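Mimau Courtyard: Outdoor Seating and Paving Study
Final report, Landscape Construction II
Settimio Galli and Cinzia Santoro
Nov 1, 2021

1. Background

The Mimau building has a courtyard on its north side that students cross to get from the workshops to the library. The ground drops 689 mm from the workshop door to the library door. At present the drop is handled by a sloping strip of asphalt, which is cracked along the drain line and holds water after rain. There is one bench.

Our task was to propose a replacement that gives people somewhere to sit between classes, keeps a step-free route, and can be built in a single summer break. We were asked to compare at least two paving materials and to draw one option in detail.

2. Site survey

We measured the courtyard in August, when the building was mostly closed. The paved area is 419 square meters. Levels were taken on a two-meter grid with a borrowed laser level and checked once with a water level. Two readings near the drain did not agree, and we used the second set.

The large maple at the east corner stays. Its roots have lifted the asphalt on one side, so we left a gravel zone around the trunk and kept all foundations out of it.

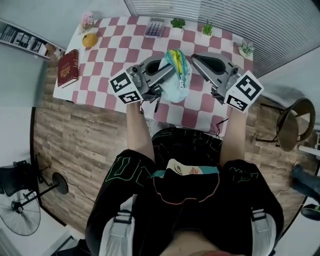 Sun was the other thing we looked at. The workshop wing shades the western third of the courtyard until late morning, and that part should not carry most of the seating. The east side gets sun from mid-morning on, with some shade from the maple after lunch.

3. Materials

We compared two products. The first was Dratent, a precast concrete block with a light sandblasted face. The second was Flokari, a pressed clay paver sold in three shades of brown. Sample pieces of both came from Fabbri, the supplier that serves the school workshop.

Dratent comes in lengths that can be used as a step, a seat or an edge, so one product covers most of the job. The blocks are heavy and need a small crane or a vacuum lifter. Flokari can be laid by hand and is easy to take up again for pipe repairs, but it cannot form a seat without a separate wall behind it.

We chose Dratent for the seating and Flokari for the walking surface.

4. Proposal

The seating is three low curved rows facing the library wall. The layout needs 117 blocks and seats 40 people with normal spacing. Each row is set on a compacted base with a lean concrete bed. A gap in the middle row leaves room for wheelchairs at the same level as the paving.

The step-free route runs along the south edge and meets the library door without a threshold. A slot drain follows the lowest row and connects to the existing pipe – its condition has to be checked with a camera before any work starts.

5. Open points

We did not get a price for crane hire, so the cost table in the appendix covers materials only. Lighting is also missing. The conduit is drawn on sheet 4, but the fixtures have not been selected.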